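Riedl Willine im Test: Vorführung der Demontagezelle in Tundholm

Der Anbieter Riedl hat im Februar zum Vorführtag nach Tundholm eingeladen. Gezeigt wurde die Willine, eine Roboterzelle für Arbeiten an gebrauchten Desktop-Rechnern. Wir wollten wissen, ob sich das Gerät für einen kleinen Aufarbeitungsbetrieb eignet.

Der Aufbau ist schlicht. Der Tower liegt offen auf einem Arbeitstisch aus Metall, der Arm greift von oben hinein. Links daneben liegt eine graue Halteplatte aus Kunststoff mit Pfosten und Schlitzen, in denen sich Bauteile ablegen lassen.

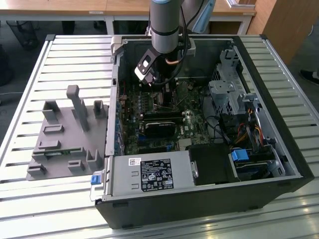

Vutidura schreibt dazu in den Leserkommentaren, für einen Betrieb mit 20 Rechnern im Monat rechne sich so eine Zelle nie, da sei man mit Schraubendreher und Werkbank schneller fertig.

Bei dieser Menge stimmt das. Riedl nennt als Zielgruppe Betriebe mit über 500 Geräten im Monat. Das Einrichten eines neuen Gehäusetyps soll 2 Stunden dauern, prüfen konnten wir das nicht.

Gut gefallen hat uns der Greifer. Die Finger sind schmal und kommen auch zwischen Speicherbänken und Prozessorsockel hinein. Weniger gut: Die Bedienoberfläche gibt es bisher nur auf Englisch, und die Preisliste bekommt man erst auf Anfrage. 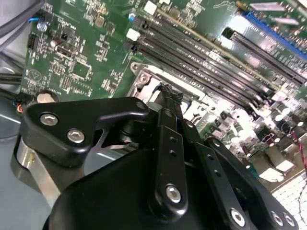
Greiferspitze am Haltebügel des Prozessorsockels

Wertung: 3,5 von 5 Punkten. Für größere Betriebe einen Termin wert.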